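Witodgate storage hall - safety walk-through, checklist with comments
Date of visit: 2021-08-13
Done by: Noémie Picard
With: Maxence Hoarau (hall), Tala Hakim (office and first aid)
Copy to: Assunta Costa, Ghislain Kennedy

Marks used: OK = in order. FIX = must be repaired or changed. ASK = I could not decide alone, see comment.

The order is the same as the walking order, from the street door to the back yard. The items left open in July are repeated with the word "open" so that they are not lost between two papers.

1. Street door and entrance

1.1 Door opens fully, nothing behind it - OK
1.2 Door closes by itself - FIX
Comment: It stops a hand's width before the frame and one has to pull it. Maxence has already turned the screw of the closer once. I think the arm is bent.
1.3 Floor mat flat, no lifted corner - OK
1.4 Visitor book present, with pen - OK
Comment: The pen is there, but the last page is full and people have started to write on the cover.
1.5 Emergency telephone list readable - FIX (open)
Comment: The list still shows the former number of the office. Tala will print a new one. Please take away the old list and do not put the new one on top of it, as it was done the last time.

2. Exits and passages

2.1 Main passage free on full width - OK
2.2 Side passage along the racks free - FIX
Comment: Four pallets from Leclerc were standing in the passage at the height of rack C. The driver left them there in the morning. They were moved during the visit, but this is the second time and I would like that somebody speaks with the driver.
2.3 Emergency exit north, opens from inside without key - OK
2.4 Emergency exit yard side, opens from inside without key - OK
Comment: Heavy. I needed my shoulder. Maxence opened it with one hand, so perhaps this is a question of the person. Still, the hinges should be oiled.
2.5 Exit signs lit - FIX
Comment: The sign above the yard door is dark. The one in the north is lit but yellow and weak.
2.6 Emergency lights, test button pressed on each - OK
2.7 Stairs to the mezzanine, handrail firm - OK
2.8 Edge of the steps visible - ASK
Comment: The yellow paint on the three lowest steps is almost gone. Does paint count as enough, or do we need the rough strip as on the office stairs? Ghislain, you know the rule better than me.

3. Fire protection

3.1 Extinguishers hanging on their places - FIX
Comment: The one beside the charging corner was standing on the floor, holding open the door of the cleaning room. I put it back. The door needs a proper wedge or a hook.
3.2 Pressure needle in the green - OK
3.3 Yearly service tag not older than twelve months - OK
3.4 Hose reel, pulled out two meters and rolled back - OK
3.5 Smoke detectors without dust cover - OK
Comment: After the painting work one cover was forgotten on the mezzanine. It is now off.
3.6 No carton or paper stored near the heater - FIX (open)
Comment: The heater is not in use in summer and so everybody puts cartons there. In October we will have the same discussion as every year. I propose a line on the floor, 1 m from the heater, and nothing over the line, also in summer.

4. Racks and stacked goods

4.1 Load plate on every rack - FIX
Comment: Rack E has no plate. According to the order paper of Fiken it should be the same model as rack D, but before a plate is hung there I want to see this in writing.
4.2 Feet of the racks bolted to the floor - OK
4.3 Uprights without dent - ASK
Comment: Rack B, second upright from the passage, has a dent at knee height. I measured 4 mm deep with the straight edge. I put a red sticker on it. Until the answer of the supplier, please keep the lowest two levels of this bay empty.
4.4 Safety pins in all beams - FIX
Comment: 33 pins missing, nearly all in racks A and D. A bag of new pins is in the office, in the drawer with the keys. It is work for one hour with two persons.
4.5 Heavy goods below, light goods above - OK
Comment: Better than in July. The paint drums have come down from level three, thank you.
4.6 Stretch film on pallets above head height - OK

5. Carts, wheels and lifting aids

5.1 Hand pallet trucks, brake and lowering lever - OK
5.2 Platform carts, handle firm - FIX
Comment: The blue cart has a loose handle. One screw is replaced by a piece of wire. Please take it out of use, really out of use, not only to the other end of the hall.
5.3 Wheels turn freely, no flat places, no thread or film wound around the axle - FIX
Comment: Film around the axle on two of the carts. To cut it, turn the cart on its side and use the hook knife, never a long blade. Look also at the middle of the wheel, and feel with the hand if there is play.
5.4 Fasteners present and tight - OK
5.5 Inspection mark present and not dirty - ASK
Comment: The Ovura stickers from the last service are on the underside of the platforms. To read them one must turn the cart over. It would be better to have them on top. 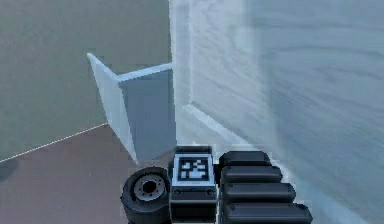 Wheel with gray hub, at left; square black-and-white marker on the upper face of the dark block.

5.6 Lifting straps without cut or burn - FIX
Comment: Two green straps have cut edges. I have cut them through completely, so that they can not come back into the box. Order new ones, same length.
5.7 Ladder, feet and joints - OK
Comment: The long ladder was lying behind rack F. It should hang on its two hooks, with the chain closed.

6. Electricity

6.1 Cables on the floor covered - OK
6.2 Sockets firm in the wall - FIX
Comment: Socket at the packing table moves when one pulls out the plug. Electrician needed. There is tape over it now.
6.3 Extension cords not plugged one into another - FIX
Comment: In the office, three in a row, for the fan. Tala has removed this during the visit and was not happy about the fan.
6.4 Main board closed, free space in front - OK
6.5 Meter reading for the file: 3,697

7. First aid and washing place

7.1 First aid box complete, nothing expired - FIX
Comment: Burn gel and eye wash are expired. Plasters of the small size are finished. Tala has the list.
7.2 Eye wash bottle at the charging corner - FIX
Comment: The holder is there and the bottle is missing.
7.3 Names of first aiders on the wall - OK
7.4 Warm water, soap, paper towels - OK
Comment: I let the warm water run and measured 55 degrees at the tap, which I find too hot for washing hands. Please lower it a little, but ask the plumber first how low it is allowed to be.

8. Yard

8.1 Surface without holes - ASK
Comment: The hole in front of the gate was filled in spring and is open again at one side. One can walk over it, but with a loaded truck I would go slowly. The offer for the repair is 337 euros and it waits for the signature of Assunta.
8.2 Waste containers closed - OK
8.3 Gate stays open in wind - FIX
Comment: The hook in the wall is loose. In the meantime the gate is held with a sandbag - acceptable for some days, but not for the winter.
8.4 Outside light works - OK

Who does what

Maxence: 1.2, 2.4, 4.4, 5.3, hooks for 3.1 and 8.3.
Tala: 1.5, 7.1, 7.2, call to the electrician for 6.2, call to the plumber for 7.4.
Ghislain: answer to 2.8, letter to the supplier for 4.1 and 4.3.
Assunta: signature for 8.1, order of the straps (5.6) and of the exit signs (2.5). Also the conversation with Leclerc, if you agree.
Noémie: line on the floor for 3.6, question to Ovura for 5.5.

Remarks received after the first version

Ghislain: For 2.8, please use the rough strip. Paint alone is slippery when it is wet. For 4.3 I have written to the supplier, no answer yet.
Maxence: Pins are in, except one beam in rack D where the hole is deformed. I left this beam without load. The blue cart is in the locked room.
Assunta: Signed. I will call Leclerc on my side, please send me the hour of the delivery.
Noémie: The pallets were brought at 7:40. For the beam in rack D, please put a red sticker also there and I will add it to the next list as 4.7.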